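Week 12: Keeping a household budget
Irja Leinonen, 9 June 2024

We use cookies to remember your settings. Accept / Manage

Right, last week I promised we'd get to the boring bit, and I've grown rather fond of it! Bring your Wuklow case study, because we'll be working from the February page.

Start with what goes out. The Wuklow household spends 667 a month on rent and 122 on food, and most of you put the bus pass under food (I have no idea why, but please move it). Bills that come once a year get split into monthly bits, even the tiny ones. I used to skip those and then sulk every time the insurance turned up.

Shoshana Ruiz-Ortega's chapter on irregular income is worth a read before the seminar – skip the part on tax, we do that later. Her Garitz example has a wage of nearly 716 a month, and I'd like you to redo it with one month's pay missing.

Write your answers in pencil, you'll be changing them. 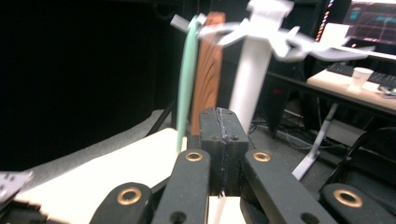 For the seminar

Bring one page of your own made-up figures, and a calculator if you like one.

Questions to Irja Leinonen, Moncrieff Room | © Sinorwood Evening College | Back to top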